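식품저장학 개론 강의 노트
4주차: 건조 식재료의 보관과 분류
담당: Yiran Cheng

지난 시간 복습

수분활성도는 식품에 들어 있는 물 가운데 미생물이나 효소가 이용할 수 있는 물의 정도를 나타낸다. 함수율과는 다른 개념이다. 함수율이 같은 두 식품도 당이나 소금의 양에 따라 수분활성도가 달라진다. 3주차 유인물의 표를 다시 볼 것. 중간시험 범위에 들어간다.

1. 건조 식품은 왜 변질되는가

건조 향신료, 종실류, 가루류는 수분활성도가 낮아 세균이 자라기 어렵다. 그러나 변화가 멈추는 것은 아니다. 보관 중에 일어나는 변화는 크게 다음과 같다.

흡습: 주변 습도가 높으면 가루가 수분을 빨아들여 덩어리진다. 양파 가루와 마늘 가루는 당 함량이 높아 특히 빨리 굳는다. 끓는 냄비 위에서 용기를 기울여 바로 뿌리는 습관이 흔한 원인이다.

지방 산패: 참깨, 양귀비씨, 아마씨처럼 기름이 많은 씨앗에서 문제가 된다. 볶은 씨앗은 볶지 않은 것보다 산화가 빠르다. 갈아 놓은 것은 더 빠르다.

향기 성분의 손실: 정유 성분은 휘발성이 있어 뚜껑을 여닫을 때마다 조금씩 날아간다. 통후추와 후추 가루를 같은 날 개봉해 비교해 보면 차이가 분명하다.

색소 분해: 파프리카의 카로티노이드, 사프란의 크로신은 빛에 약하다. 색이 옅어진 향신료를 먹는다고 탈이 나지는 않지만 쓰는 목적을 잃는다.

해충: 화랑곡나방과 권연벌레는 얇은 비닐 포장을 뚫고 들어간다. 구입 직후 밀폐 용기로 옮기는 것이 기본이다.

2. 1차 용기와 2차 용기

1차 용기는 식품에 직접 닿는 용기이고, 2차 용기는 1차 용기를 모아 담는 통이나 상자이다. 두 용기는 맡은 일이 다르다. 습기와 산소를 막는 것은 1차 용기의 일이며, 2차 용기는 분류와 운반을 쉽게 한다. 2차 용기로 쓰는 통에는 뚜껑이 없어도 된다.

용도별로 색을 달리한 통을 쓰면 글씨를 읽지 않고도 제자리를 찾을 수 있다. 다만 색만으로 구분하면 색각 이상이 있는 작업자가 혼동할 수 있으므로 글자 표시를 함께 둔다. 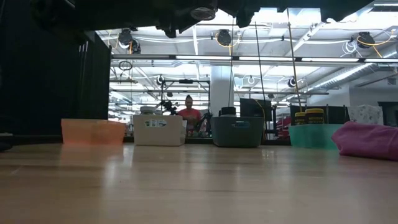
그림 1. 색이 서로 다른 플라스틱 통을 간격을 두고 배열한 예

2차 용기에 담을 때는 키가 큰 병을 뒤에, 작은 병을 앞에 둔다. 한 통에 너무 많이 넣으면 아래쪽 것을 찾느라 전부 꺼내게 된다. 통의 바닥은 정기적으로 비우고 닦는다. 흘린 가루가 해충의 먹이가 된다.

3. 보관 조건

온도는 20도 이하가 바람직하다. 산화 속도는 온도가 오를수록 빨라지므로 가스레인지 옆이나 식기세척기 위의 선반은 피한다. 냉장 보관은 종류를 가려서 한다. 기름이 많은 씨앗에는 도움이 되지만, 자주 꺼내 쓰는 가루는 차가운 용기 안쪽에 이슬이 맺혀 오히려 굳기 쉽다. 냉장한 것은 실온에 15분 정도 두었다가 연다.

빛은 막을수록 좋다. 투명 용기는 남은 양을 확인하기 편하므로 문이 달린 장 안에 두고 쓰는 것이 절충안이다.

4. 라벨과 회전

옮겨 담은 용기에는 품명, 개봉일, 원래 포장의 소비기한을 적는다. 혼합 시즈닝은 원재료와 알레르기 유발 성분도 옮겨 적어야 한다. 참깨가 들어 있는 제품이 많은데 섞인 상태에서는 눈으로 놓치기 쉽다.

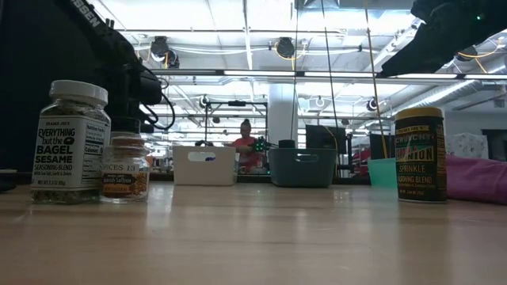

혼합 제품의 기한은 가장 빨리 변하는 재료를 기준으로 잡는다. 소금은 사실상 변하지 않지만 함께 든 씨앗과 마늘은 그렇지 않다. 소금 비율이 높다고 오래간다고 판단하면 안 된다.

회전은 선입선출을 원칙으로 한다. 새로 산 것은 뒤에 넣고 먼저 산 것을 앞으로 당긴다. 남은 것 위에 새것을 부어 채우면 개봉일 기록이 의미를 잃는다. 용기를 완전히 비우고 씻어 말린 다음 채운다.

5. 실습 과제

각자 집이나 실습실에서 건조 식재료 5종을 골라 다음을 기록한다.
- 품명과 형태(통, 굵게 간 것, 가루)
- 1차 용기의 재질과 뚜껑 방식
- 보관 위치, 열원과의 거리
- 개봉일을 알 수 있는지 여부
- 냄새, 색, 굳은 정도

기록한 뒤 1절의 변화 가운데 어느 것이 가장 먼저 나타날지 예상하고 근거를 두세 문장으로 쓴다. 예상이 맞았는지는 12월 보고서에서 다시 확인하므로 같은 용기를 버리지 말고 둘 것.

제출: 325호 앞 제출함. 실습 관련 문의는 조교 Jarmo Heiskanen에게 한다.

다음 주: 곡류의 저장과 훈증. 교재의 곡물 호흡 부분을 읽어 올 것.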